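Textile Care and Linen Handling, Unit 2
Handout for session 2: Sorting, shaking out and folding small linen
Dokthorpe Adult Learning
Course tutor: Gudrun Sundqvist. Practical sessions: Tuva Forsberg

Bring this handout to the practical along with your Unit 1 notes on fibres. We will work in pairs at the long tables. Aprons are in the cupboard by the sinks.

What counts as small linen

For this course, small linen means hand towels, face cloths, tea towels, napkins, tray cloths and anything else you can hold out at arm's length without it touching the floor. Bath sheets and bed linen are in Unit 3. Light cotton garments such as vests and nightshirts turn up in mixed loads, and you will need to pull them out at the sorting stage.

Whites and off-whites

Many pieces sold as white are cream, or become cream with age. Sort by daylight if you can. Put bright white and cream in separate piles even when they are going into the same wash, as they will be stacked separately on the shelf. A cream towel in a white stack looks dirty when it is perfectly clean.

Reading a bunched piece

Linen seldom comes out of a basket flat. Before you pull at a piece, look for three things: a hem, a change of texture and any fastening. A hem gives you an edge to work from. A change of texture often means a decorative band, which on a towel usually runs parallel to the short ends. A button or loop suggests a garment or a hanging towel. If you can't tell which you have, leave it in the "to check" pile and open it out later.

The cloth below has been gathered in the middle, with the lower part hanging flatter and ending in a slightly frayed hem. A band of lace-like pattern follows one of the folds and goes into the bundle. Near the right-hand edge is a small round bump, which could be a button or a knot in a seam. It would go in the "to check" pile.
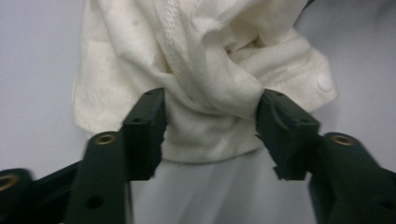
Opening out and folding

1. Find the hem and follow it with your fingers to a corner. Do not tug at the middle of the bundle, particularly where there is lace or open work.
2. Take one corner in each hand and let the rest drop. Shake twice, away from your partner.
3. Lay the piece on the table, right side down, and smooth from the centre outwards.
4. Check the hems. Frayed edges go to mending before they are washed again. Trim nothing yourself.
5. Fold hand towels in thirds lengthways, then in half, with any patterned band on the outside.

Temperatures

Plain white cotton towels: 65 degrees on the Nyberg machine, programme 2.
Pieces with lace, embroidery or buttons: by hand, or in a net bag on the cool programme.
If a care label says something different, follow the label.

Practical task

Each pair will be given a mixed basket of 52 pieces. Sort it, fold it and fill in the mending sheet. Tuva will look at the stacks before you put them away.

Reading before next time: Unit 2 booklet, the section on hems and edgings.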